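Descaling and water for home coffee equipment

Limescale is calcium carbonate left behind when hard water is heated. In a coffee machine it collects first on the heating surface, then in the narrow passages after it. The early signs are a slower flow, a longer warm-up and a cup that tastes flat at the usual dose. By the time white flakes show in the kettle or tank, the boiler has been scaled for a good while.

Check the water first

Most water suppliers publish hardness by postcode, normally in milligrams per litre as calcium carbonate. Anything at 300 or above is very hard and calls for monthly descaling on a machine used daily. Below 100 the interval can be stretched to twice a year. Test strips are cheap and adequate. Dip for the time printed on the packet, shake off the excess and read against the chart in daylight, as kitchen bulbs shift the colours towards yellow.

Jug filters reduce hardness when the cartridge is new and do less as it ages. If the strip gives the same reading for filtered and unfiltered water, the cartridge is spent, whatever the dial on the lid says.

Choosing an acid

Citric acid is the usual choice. It has no smell, rinses out easily and is sold as a powder. Use it cool or lukewarm. In hot, very hard water it can form calcium citrate, a gritty deposit that is harder to shift than the original scale.

Vinegar works but is slow, and the smell stays in silicone hoses for several brews. Do not use it in a machine with exposed brass fittings.

Proprietary liquids such as Dosudex are mostly lactic or sulphamic acid with a colour indicator. They are gentler on seals and cost more per treatment. Follow the dilution on the bottle and do not mix one product with another. No acid should ever be used together with bleach.

Filter machines

1. Remove the paper, the grounds and any water filter from the tank.

2. Dissolve 10 grams of citric acid in each half litre of cool water and fill the tank to the maximum line.

3. Run a third of the tank through, switch off and leave for twenty minutes.

4. Run the remainder.

5. Run two full tanks of plain water. Taste a spoonful of the last one. If it is sharp, run a third.
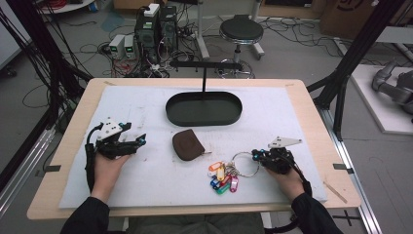

Pump espresso machines need more care, because loose scale can lodge in the solenoid valve. Use half the concentration given above and repeat the treatment if necessary. Draw a little through the brew head and a little through the steam wand every few minutes, so that fresh solution reaches both circuits. Machines with an aluminium boiler, which includes the older Tineck two-cup models, should be descaled only with the product named in the handbook.

Stovetop pots

Do not descale an aluminium moka pot unless there is a visible white ring in the base. If there is, fill to just below the safety valve with a weak citric solution, leave for fifteen minutes without heating, rinse and wipe dry. Grey or black patches on bare aluminium are oxidation. They will not respond to scouring and are best left alone. Replace the rubber gasket when it no longer springs back under a thumbnail.

Coffee oils

Descaler does not remove oil. The brown film inside a carafe or cafetière needs an alkaline cleaner. Soda crystals dissolved in hot water will clear glass and stainless steel in half an hour. Keep them off aluminium, which they attack. Take the cafetière plunger apart and soak the mesh separately.

For grinders, brush the burrs dry. Rice should not be run through a domestic grinder, as the load is higher than that of roasted beans and several makers treat it as misuse.

Keeping a record

A strip of masking tape under the machine with the month written on it is sufficient. My own Brannigan filter machine had made 672 pots when I replaced it, and the tape was on its fourth layer.

Readers' note: Trinity Esposito writes that her Elomitz kettle cleared fully with one treatment left overnight. This is safe for plain stainless steel. It is too long for a kettle with a plated element, where one hour is the limit.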